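Terry on Felt
Sorting, folding and the case for a covered table

The linen room at the Sernlow guesthouse handles 800 terry towels in a full week, more in July. All of them pass over a table before they reach a shelf, and the surface of that table has a measurable effect on the work. A towel laid on bare laminate slides when one edge is pulled. The far corner moves with the near one, and the person folding has to walk around and square it again.

Felt corrects most of this. Terry is a looped fabric, and the loops catch lightly on a napped surface. The towel stays where it is put, so one edge can be lifted and carried over without the rest following. Gilmar Brito, head of housekeeping at Sernlow, had his main table covered in April 2024 and has since covered a second one.

Fitting is simple. The felt is cut 4 inches oversize on each side, pulled over the edge and stapled underneath, working from the middle of each side toward the corners. Rounded corners need small relief cuts on the underside or the felt will bunch. Bimedell, which supplies the cloth, sells it by the yard in green, gray and black. Dark colors show lint sooner, and Brito prefers them for that reason. The surface is brushed at the end of each shift and vacuumed once a week.

Folding starts with finding the border. Most bath and hand towels have a flat woven band running parallel to the short ends. The band has no loops and shrinks at a different rate from the terry around it, so an older towel will often pucker along that line. Brito's staff flatten the band first, by hand, then pull the corners out. Doing it in the other order leaves a ridge inside the fold, and a stack of 200 towels with ridges will lean.
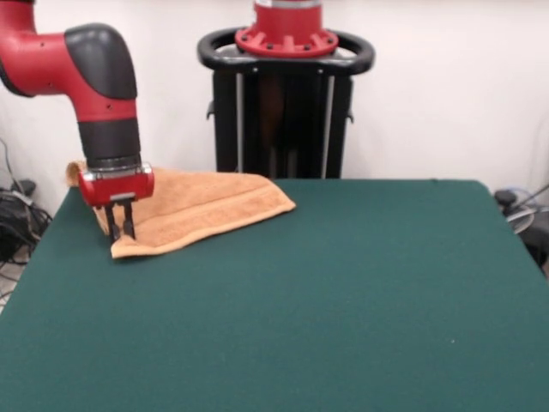
Alcides Fagundes disagrees about the order of work and told us that in his laundry at Leite the corners always come first, with the band left until the towel has been folded in half. He also finds felt too slow for large bath sheets, which his staff prefer to fold in the air, two people to a sheet.

Brito accepts the point on bath sheets. For hand towels he stays with the table. A towel tipped out in a heap is opened from whichever corner is highest, shaken once, and laid with the band to the left. The first fold is lengthwise in thirds, the second across the middle. Finished towels go on the shelf with the closed edge facing out, and the oldest stock is moved to the top.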